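# The waiting period nobody reads

Extras cover is the part of health insurance that people use most and understand least. It pays toward dental, glasses, physio and a handful of other services that Medicare mostly leaves alone. It is sold on its own or bundled with hospital cover, and the bundle is where many members lose track of what they have bought.

Mellix, a mid-sized fund that sells mainly through employers, raised the annual dental limit on its middle tier in March and cut the physio benefit in the same letter. Members got four pages. The dental increase was on the first page and the physio cut was in a table on the third. A member who went to the physio in April and expected $36 back for each visit got less, and only found out at the counter when the card was swiped.

The fund broke no rule. Funds have to tell members about a significant change in writing and give them reasonable notice, and the letter did both. But the case is a fair picture of how extras policies move. The headline limit goes one way and the per-visit benefit goes the other, and a household has to do its own sums to see whether it is ahead.

## Limits and benefits

Two figures matter in an extras policy. The annual limit is the most the fund will pay for a service in a year. The benefit is what it pays each time. A limit of several hundred dollars for physio looks generous, but if the benefit on each visit is low, a member would need to go every couple of weeks to reach it.

Some policies pay a set dollar amount and some pay a percentage of the bill. Netesell, which sells only online, pays 75 per cent on its top extras product, up to the limit. That is simple to follow, and it suits people whose dentist charges more than average. It also means the limit runs out sooner. A family with two children in braces can be through it by winter.

Set-dollar policies are harder to compare. The schedule of benefits lists every item by number, and the numbers mean little to anyone outside a dental surgery. The practical way around it is to ask the surgery for the item numbers before the appointment, then ring the fund and have them read back the benefit for each one. It takes ten minutes on a good day. Write down the time of the call and the reference number, as a quote given over the phone is much easier to argue about later with both in hand.

Then there are sub-limits. A policy may have a limit for major dental and, inside that, a smaller one for crowns. It may have a combined limit that covers physio, chiro and osteo together, so that one bad back uses up the lot. Combined limits are common in the cheaper tiers and are normally marked with a small note beside the service.

## Preferred providers

Most funds have a list of dentists and optometrists who have agreed to a price. Go to one of them and a check-up and clean might be covered at 100 per cent. Go elsewhere and the same visit leaves a gap.

For people in the cities this works well enough. In Beddoe, a wheat town with one dental surgery and an optometrist who visits once a month, it does not work at all for members of at least two large funds, whose nearest listed dentist is more than an hour up the highway. The premium is the same as in the capital. Residents pay for a benefit they would have to drive a half-day round trip to use.

Funds say, reasonably, that a dentist can't be made to sign. Surgeries in small towns have little to gain from a discount when there is no competitor down the street. Neither side is likely to shift soon, and anyone in a country town should check the provider list before joining, using their own postcode and not the fund's general map.

## Switching

Waiting periods are the reason many people stay put. New members typically wait two months for general dental and optical and 12 months for major dental. What is less well known is that a person who moves between funds usually does not have to start again on services they were already covered for. It is common practice for the new fund to recognise the time served, up to the level of the old cover. If the new policy pays more, the wait applies only to the higher part.

There are two catches. The first is a gap in cover. Leave it too long between policies and the new fund may treat you as a new member. The second is that benefits already claimed this year may be counted against the new limit.
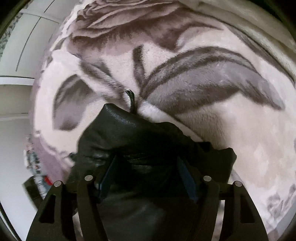
Do you need to cancel the old policy yourself when you switch?

It depends on the new fund, as many will do it for you once you sign a form, but direct debits are your job and should be checked with the bank after the first month.

The old fund must supply a clearance certificate, sometimes called a transfer certificate. It shows the dates you were covered and at what level. Keep a copy.

## Whether it pays

Cluvari, a comparison service that charges users a flat fee and takes no commission, goes through a year of receipts with each household before it recommends anything. One family's file shows why. They had spent some $3758 on premiums for a combined policy, had made no hospital claim, and had used the extras for two check-ups and a pair of glasses. They kept the hospital cover and dropped to a basic extras tier.

Others come out the other way. Anyone facing a crown, or with a teenager about to start orthodontics, may do well from a higher tier if they join early enough to serve the wait. Orthodontic benefits often have a lifetime limit as well as an annual one, and the lifetime limit generally follows the person from fund to fund.

The simplest check is the annual claims statement, available through most funds' apps or by post on request. Put the total claimed beside the extras share of the premium. If the fund quotes only a combined price, ask for hospital cover alone at the same level and take one from the other.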